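Recording fold demonstrations with two hand-held grippers
Updated February 2019

Step 3. Record the folds

Clear the work surface apart from the garment. Start both grippers open, hold for one second, then begin. Move at half your normal folding speed and close the fingers fully on the cloth before lifting. Record 40 folds per garment and discard any take with a dropped edge.

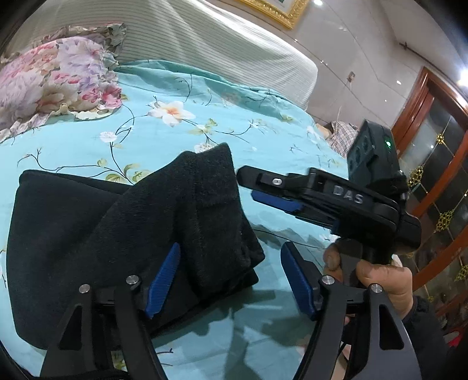
Cowie objected that 40 is too few for thick dark cloth, and that the Plemen set only trained cleanly at 100.

For black garments, use 100. Vary the starting angle every 6 takes and leave the bedding as it is, prints included.

Step 4. Check the log

Open the session in Dosbridge and compare left and right timestamps. Reject takes with a gap over 63 ms.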